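Vuvix Table Pack for simulated grippers

By the author of the pack, Rakena

Table Pack is the set of simulated tabletops I built while working on wrist-view policies, tidied up so other people can use it. You get 26 tables, each with its own surface colour, edge trim and floor, and a script that swaps them under your robot between episodes. It loads straight into Comov, and I keep a build for the older Bulteck scene format too (that one is a bit slower to open, sorry).

Why tables? Well, I'd been training a picking policy from the wrist view and it was lovely on the table it knew and hopeless on anything else. I changed the lighting, I changed the objects, I moved the start pose about, and it barely helped. Then I swapped the tabletop and the floor between episodes and left everything else alone – and off it went!

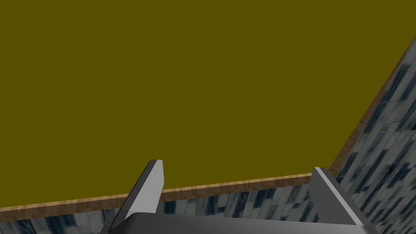 My test was a small one. I trained on 18 of the tables and held back the other eight, then ran the same picking job on all of them. With a single training table the policy managed 19 per cent on the held-back set. With all 18 in the mix it got to almost three times that, using the same number of episodes. Most of the gain had arrived by table 14, so if you're short of disk space you can stop there and not lose much sleep over it.

Plain tops turned out to be the hard ones, which surprised me. I'd expected busy floors to cause the trouble, but the policy seems to lean on the table edge to judge how far down it is, and it drifts when there's little else to go on. I've put extra start poses near the corners for that reason.

What's in the download: the tables, the swap script, my train and test split, and the start poses as a plain text file. Objects aren't included, so bring your own.

It's free for research. The next version is due in March and should have round tables, if I can get the trim to behave on a curve. Bug reports are very welcome, especially from anyone still on the Bulteck build.

Page last changed Fri 17 January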